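Location de vêtements d'hiver : un marché en quête d'équilibre

22 novembre 2021

La location de vêtements chauds, longtemps réservée aux stations de ski, gagne les centres-villes. L'enseigne Mabula, qui a ouvert son premier comptoir en janvier, propose désormais 70 modèles de manteaux et de doudounes, pour des durées allant de 10 jours à une saison entière.

Le principe séduit les familles, dont les enfants changent de taille chaque année, ainsi que les voyageurs peu désireux d'acquérir une pièce coûteuse. Son concurrent Havex exige une caution de 100 euros, restituée dans les 24 heures suivant le retour du vêtement.

L'entretien demeure le principal poste de dépense. Les articles matelassés requièrent un lavage à basse température et un séchage prolongé — opération que Mabula confie à l'atelier Movex.

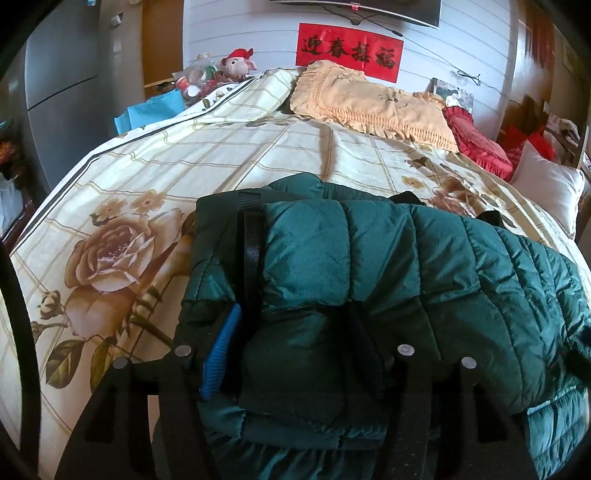 La question de la durée de vie reste également posée. Les loueurs retirent de leur catalogue les pièces dont le garnissage s'est tassé, puis les cèdent à prix réduit. Havex étudie l'ouverture d'un service de réparation accessible à tous les particuliers.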